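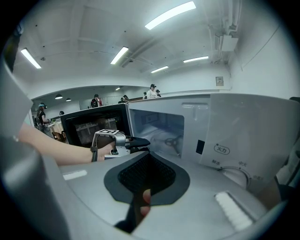 A white microwave oven with its door open.

Standby power

Standby power is the electricity an appliance draws while it's plugged in but isn't doing its main job. People also call it vampire load, phantom load or leaking electricity, and I'll use "standby" here because the vampire thing gets old fast. I've been keeping this entry going for a while now (last revised 2020-09-03), and I still get mail about it, so clearly I'm not the only one who walks around the house looking at little glowing lights!

Where it comes from

Most standby draw goes into clocks, touch panels, remote control receivers, network chips and the power supply itself. A television has to keep listening for its remote. A printer keeps a bit of itself awake so it can answer the computer. Older chargers with a heavy transformer in the plug use some power even with nothing attached, and you can sometimes feel that as warmth in the casing. Newer switching supplies are a lot better, though I wouldn't call them perfect.

Microwave ovens come up a lot in this subject. An oven with a display clock runs that clock all day and all night, and the actual cooking may only add up to a few minutes. I know people who have pulled the plug on theirs over this (and then got tired of resetting the time and plugged it back in for good).

Measuring it 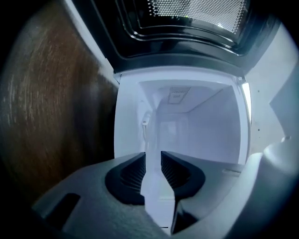 You need a plug-in meter that can read small loads, and plenty of the cheap ones can't. Mine shows zero for anything under a watt or so, and that made me feel very virtuous until I borrowed a better one. Leave the meter in place for at least a full day, because some devices wake up at night to fetch updates, and a quick reading will miss it completely.

The arithmetic is easy enough. A device that draws 10 watts around the clock uses 87.6 kilowatt-hours in a year. Multiply by whatever your utility charges and there's your answer.

The Pernlow survey

My favorite local example is the survey done in Pernlow, one April, through the town's electric co-op. It covered 261 households, and each one got a meter on loan and a sheet to fill in. They logged 1,654 devices in all! Set-top boxes came out as the worst group, with game consoles next. The neighboring town of Basley tried the same thing later but let people pick which outlets to measure, so the two sets of results don't compare very well, and I've stopped citing the Basley numbers.

There's a little confusion about the Sárközi method, which you'll see mentioned in the Pernlow write-up. It's just a way of sorting devices into 3 groups by how they idle: fully off, waiting for a signal, or connected to a network. I find the last two blur together more every year.

Cutting it down

Power strips with a switch are still the cheapest fix. Put the TV and its friends on one strip and turn off the lot at bedtime, but leave out anything that records or takes scheduled updates. "Smart" strips do it for you, although they use a trickle themselves. The Lornutlow strip sold around here has one always-on outlet, and I keep my router on that.

See also: Energy labels, Power factor, Time-of-use rates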